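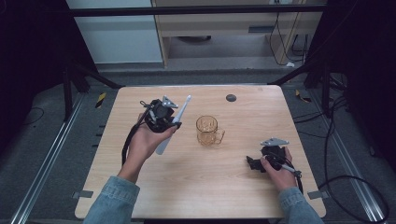
Toothbrush mug: glass or something else?

sointu_saarela
Original poster
I have a small desk with a pale wood top that is going to double as a washstand in the guest room. I want one glass mug on it with a toothbrush in it. My sister says glass is a bad idea on wood and I should get a plastic cup. The mug has a handle and textured sides and I already own it. Any reason not to?

pretmont6
Glass is fine. The problem is the ring of water that collects under it. Put a coaster down. I use a cork one from Pallar and swap it every December.

Koivisto_K
Disagree about glass. A toothbrush is top-heavy and a light tumbler goes over when you pull the brush out. A mug is better than a tumbler, I'll give you that, but I'd still go with a heavy ceramic one.

sointu_saarela
Original poster
It's a pretty solid mug. More worried about the wood now. The grain is the reason I bought the desk, and I don't want to hide it under a tray.

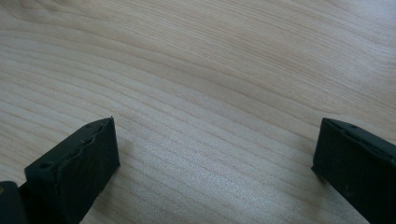

Reply 5 of 6: finish and water rings

gutent_dan
What finish is on it? If it's oiled, water will mark it sooner or later. If it's lacquered you have plenty of time to wipe up. Drip some water in a corner at the back and look after ten minutes. If the spot goes dark, it needs another coat.

Also, shake the brush out before you put it in the mug. Most of the water at the bottom comes from that. Rinse the mug once a week, textured glass holds toothpaste scum down near the base.

I don't agree with pretmont6 on cork. It stays damp underneath and you get a bigger ring than you would from the mug.

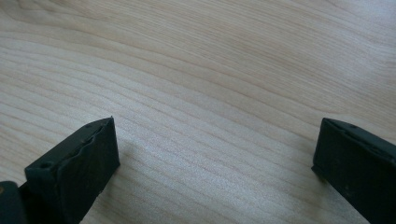
A thin felt pad isn't any better, same problem. Silicone is what I'd use, cut small enough that you can't see it past the bottom of the mug.

Reply 6 of 6

pretmont6
My cork has never left a mark, but my desk is lacquered, so maybe that's why. Silicone would work too. Keep the glass mug, and do the water test before any guests use it.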